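Week 4: Can it do the chores yet?
Introduction to Automation, evening course
Handout revised 10 May 2023

Right, before you read any of this, get a bit of paper and write down one job you did at home this morning without thinking. Emptying the dishwasher, pairing socks, making the bed, anything. Keep it by you, because we'll come back to it, and I'd like you to have picked it before I started putting ideas in your head.

Last week we did the history (I know, I ran over, sorry) and we finished on the big welding arms in car plants. Those have been good at their work for decades. So it's a fair question, and several of you asked it on the way out: if a machine can weld a car door, why am I still folding towels?

My short answer is that the car door turns up in the same place every time. Somebody has spent a lot of money making sure of that, with clamps and jigs and a conveyor that stops where it should. The towel turns up on the bathroom floor. Or it's on the radiator, inside out (can a towel be inside out? mine manage it) and tangled up with a sock.

What counts as "doing" a chore

This is where people talk past each other, so let's sort out some words. When a company says its machine can load a dishwasher, I want to ask a few dull things. Whose dishwasher? Were the plates already lined up? Did a person step in halfway? How long did it take? How many goes before they got the one in the video?

I use a rough ladder for this. It's my own, so don't go looking for it in a textbook.

Bottom rung: the machine does the job when a person is steering it. That tells you the arms and fingers are up to it, and that's worth knowing, but the thinking is all being done by the person.

Next rung: it does the job alone, with the same objects in the same spots.

Next: it does the job alone when things have been moved about a bit, or the light has changed, or the mug is a different mug.

Top: you can leave the house.

Nearly everything you'll see in the news is on the middle two rungs. I'm not being snooty about that! The middle two rungs are hard, and a lot of useful factory work lives there quite happily.

The shop floor first

Factories are the easier end, so we'll start there. Jernside is a small parts firm I visited in January, and they let me stand about in the way for a whole afternoon. They had a list of 47 hand jobs on one line, all the little picking and placing and turning-over jobs that people do at a bench, and they'd gone through it asking which could be handed to a machine. It made lovely reading. The heavy jobs had mostly gone already. What was left was fiddly: small parts, close together, that have to be lifted without knocking the one next door.

Taking round things out of a rack is a good one to think about. You or I would do it while talking. We'd pinch the end one, and if it rolled a little we'd feel it and squeeze. A two-fingered gripper has to get a finger down each side, which means there has to be room for a finger, and it has to come down at the right angle for the slope of the rack and not for the slope of the table.

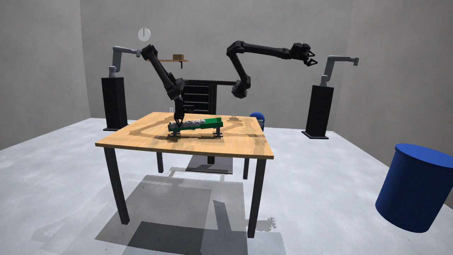 Flullness wrote in the margin of my draft that I'm being too gloomy about all this, and that picking from a rack is as good as solved if you're allowed to choose the rack. Give every part a bit more elbow room, the note went on, and an ordinary arm with no cleverness at all will do it all night.

I think that's half right, and it's a very useful half. Changing the work to suit the machine is how most automation has ever happened. If you can leave a wider gap between parts, leave one! The trouble starts when the rack belongs to a customer, or came with the van, or has to hold as many as possible because floor space costs money. Then you're back to needing a machine that copes.

It's also worth noticing how much of this now gets tried in simulation before anyone touches a real arm. You can run the same grasp over and over, nudge the parts a little each time, and break nothing. The catch is that a simulated cylinder is as slippery as you told it to be. A real one has been handled by somebody eating crisps.

Then the house

Now take everything that made the factory easier and throw it out. No fixed bench, no fixed lighting, no one type of part. There's a cat. The Skikmont exercise, which we'll do in pairs, makes the point better than I can. You get a plan of a made-up flat and a list of evening chores, and you write instructions for a machine that takes every word literally. Last year's group spent 2 pages on clearing a table and still hadn't said what to do with a half-full glass.

I counted up my own week once, for a bet, and got to 184 separate little jobs before I gave up. I'd say a machine you could buy then would have managed the vacuuming, most of it, if I picked up the cables first. Picking up the cables was on the list too.

So, can they do it yet? On the shop floor, quite a lot, and more each year, provided someone sets the work out kindly. At home, a handful of things, mostly flat ones.

For next time

Get out your bit of paper. Decide which rung of the ladder your chore is on today, and write a paragraph saying what you'd have to change in your home to move it up by one. You can buy things, move furniture or throw things away. You can't hire a person.

Please also read the Haugen chapter on grasping. Skip the maths if it frightens you, but do look at the part on friction, as we'll need it for the session on soft objects. Bring a tea towel. A clean one, please.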